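4. Comparing Two Finger Sets

Use this procedure to compare the standard and long fingers on a Jinditz wrist mount. Run every step with one set before you change to the other. Section 3 must be complete.

CAUTION: Keep hands clear of the fingers while the controller is enabled. Press Stop before you reach onto the table.

4.1 Wide grip

1. Set the grip force to 25 percent.
2. Place a round-lidded container between the fingers and close them slowly.
3. Check the wrist camera view. Both fingers should be in view on either side of the lid.
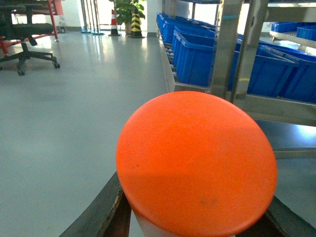
Figure 4-1. Orange lid held between the fingers, wrist camera view.

4. Hold for 70 seconds. Write down any slip in the test log.

NOTE: Worn finger edges can change the result. Log the condition of each finger before the first run.

4.2 Small object on steel

1. Stand a small cylinder upright on the steel table.
2. Open the fingers and bring the wrist over the table until the cylinder shows between them.
3. Look for glare and reflections. A shiny top can give the camera a second orange shape under the real one – lower the exposure if the software marks both.

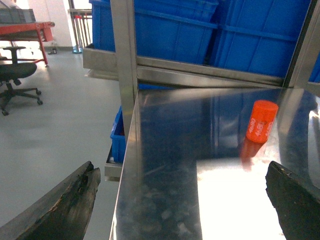
4.3 Handle and latch

1. Move the arm clear of the long table.
2. Set the lidded container on the black mat with the latch facing the head camera and the carrying handle upright.
3. Save one head camera view before the arm moves in. The handle and latch should both be easy to make out.
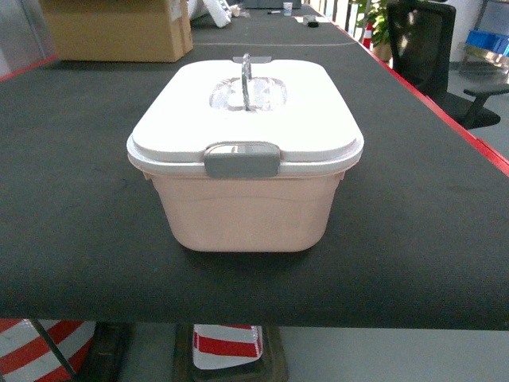

4.4 Saving the results

1. Enter the finger set name and the grip force in the log.
2. Save the log, then press Stop.
3. Change the fingers as shown in Section 2 and repeat from 4.1.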